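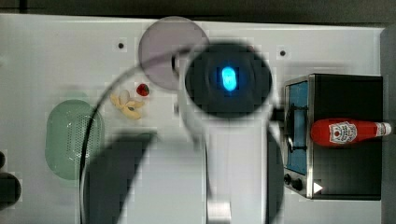

Section 2: Setting out the play kitchen

Before you begin

Welcome to the second part of your Merero play kitchen guide. By now you should have a table standing level and a box of bits and pieces that looks far too full, and we promise it all finds a home. A plain white tabletop does very nicely, as the colours show up well against it and small pieces are easy to spot at tidying time. If your table is patterned or dark, a pale wipeable cloth will do the same job.

Give the top a wipe with a damp cloth and dry it before you put anything down. A drop of washing-up liquid is fine, but please leave scouring powder in the cupboard.

Putting the large things in place

1. Start with the oven. Stand it on the right-hand side of the table with its door facing the middle, so that there is clear space to swing the door open. It is the bulkiest thing you have, and everything else gets arranged to suit it.

2. Try the door a few times and turn the knobs gently. They may feel a little stiff to begin with -- ours always do -- and they loosen up after an afternoon's cooking.

CAUTION: Lift the oven from underneath with both hands. Don't pick it up by the door.

3. Put the large plate near the far side of the table, towards the middle. It is the serving plate, and children seem to head straight for it, so let it have plenty of room.

4. Lay the green colander on the left, rim upwards. You can stand it in a washing-up bowl later on if somebody wants to rinse the fruit with real water. 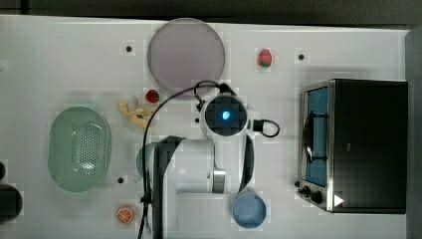

5. Set a blue bowl at the near side, where a small cook can reach it without leaning over the rest. Bowls do tend to travel, and you needn't be strict with them.

NOTE: Families with a Stoltitz table, which is 900 mm deep, may like to bring the plate forward by a hand's width. On the 1000 mm Firkmont table we do the same for the under-fours.

Adding the food

6. Scatter the strawberries, the banana and the orange slice about the table with some space between them. It is tempting to line everything up beautifully (we have all done it), but hunting for the next ingredient is half the fun, and a slightly untidy table invites more cooking than a neat one.

7. Bring in the ketchup last of all. The bottle can stand up or lie down as you please, and there is nothing in it to spill. Check that the white cap is pushed on firmly before you hand it over.

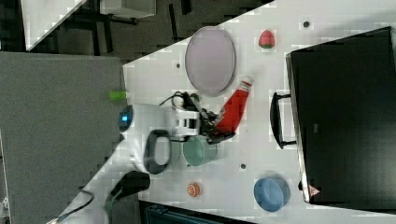
Tidying away

8. Gather the fruit into the colander first, then put the bowls one inside the other if they fit. The plate can go underneath the lot.

9. Wipe any sticky pieces with warm water and leave them on a tea towel overnight. Please keep them out of the dishwasher.

Spare fruit and bowls can be ordered from Pruvost, quoting part list 100.

Text by Hauke Nolte, revised 1/5/22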